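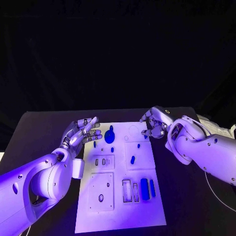 The Puller is the student newspaper of Kevmont College, a private liberal arts college in the town of Givach. It is published in print every month of the academic year, and news items are put on its website between the print issues. The newspaper is written, edited and laid out by students, and it belongs to the college's Department of Journalism and Mass Communication only in the sense that the department pays for the printing. Its page color is a strong violet, near to the purple light on the white robot arms and the board at the top of this article, and it is used for the nameplate, for the section headings and for the thin line under each byline. Readers on the campus often call the newspaper "the Violet" for this reason, although the name was never official.

Name

The name comes from the proof puller, the worker in a print shop who took the first test sheet from the press so that it could be read for mistakes. The first editor, Raelene Katene, had learned hand printing before she came to Kevmont, and she proposed the name in place of The Kevmont Student, which was the name of an older newsletter. Some members of the faculty were against it, as they expected that people outside the college would not understand it. The motto under the nameplate, "Read it once more," was added in the second year of publication.

History

Before The Puller the college had only the newsletter, which was prepared by the office of the dean and contained mostly announcements, sports results and the menu of the dining hall. Katene and a small group of students in the news writing course asked for permission to take it over. The permission was refused, and the students started their own paper with money from a bake sale and from advertisements of Givach shops. The first issue came out in October and was folded by hand. The newsletter stopped in the following June, and the department then offered to cover the printing costs.

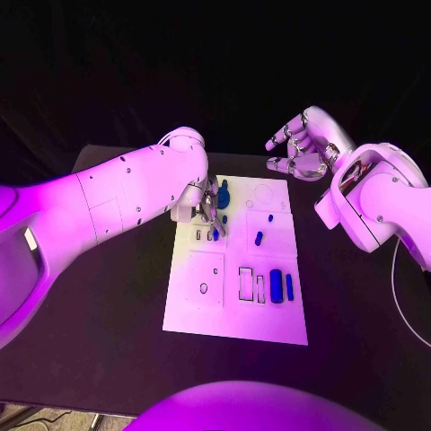 Two white robot arms above a dark tabletop, in magenta-purple light.

The agreement between the newspaper and the department was written by Roswitha Schwerdtfeger, who was teaching media law at the time. It says that no employee of the college may read an article before it is published, except when a student editor asks for advice. It also says that the editor can be removed only by a vote of the staff. The text is one page long and has been changed a single time, when the website was added to it. Several other student papers in the region have asked for a copy, and it is handed out to new staff members at their first meeting.

Under the editor Blagoje Shehu the newspaper changed from a broadsheet to a tabloid format. Shehu wanted a paper that could be opened at a table in the dining hall without touching the neighbor's plate. The same period brought the first regular pages on the town, with reports from the meetings of the Givach council, and these pages found readers outside the college. The local weekly had closed its office in Givach shortly before, and for a time The Puller was the only newspaper that sent a reporter to the council.

Dispute over the Nikzad report

The best known work of the newspaper is a series on the renovation of Nikzad Hall, the building where the communication courses are held. The reporter Ilir Papadopoulos compared the public building permits with the plans which the college had shown to its donors, and he found that the elevator promised in the plans was missing from the permits. The administration asked the editors to wait with the article until after the spring visit of the trustees. The editors declined and published it on the front page.

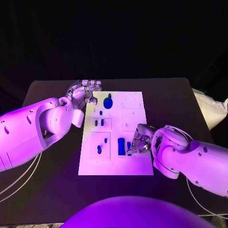
In a letter to the newspaper the administration called the article incomplete, and the letter was printed in full in the next issue, together with a short correction about the name of the architect. The elevator was later put back into the plans. Papadopoulos wrote in his farewell column that he did not think of the series as an investigation, because all of the papers had been lying in the town hall where any person could ask for them. The column is still used in the introductory reporting course.

Organization

The newsroom is in room 309 of Nikzad Hall. The staff is divided into desks for campus news, town news, arts, sports and opinion, and each desk has one editor. A copy desk reads every text two times, the second time from paper. Students from all departments can join, and no earlier experience is needed, but new writers must first complete a short training with the copy desk. Editors receive a small payment per issue. Writers and photographers are not paid, a matter which has been discussed in the opinion pages many times.

The editor-in-chief is elected in April by the staff and takes office after commencement. Candidates give a speech of no more than 20 minutes and then answer questions from the desks. The faculty adviser is Wiebke Oltmanns, who followed Schwerdtfeger in the position. The adviser has a seat at the weekly meeting but no vote.
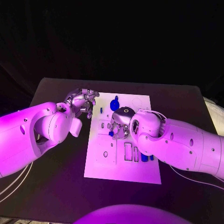
Print and distribution

A normal issue has 16 pages and a print run of 1000 copies. It is printed by a commercial printer outside Givach and is brought to the campus before 7 a.m. The copies are free and can be taken from racks in the library, the dining hall and the student center, and from a box in front of the Givach post office. The September issue is larger and contains a guide for first-year students.

Older issues are kept in bound form in the college library. The first volume is missing its December issue, and the library has asked former students several times whether one of them still owns a copy.

See also

Kevmont College
Student newspapers
Prior review
Proofreading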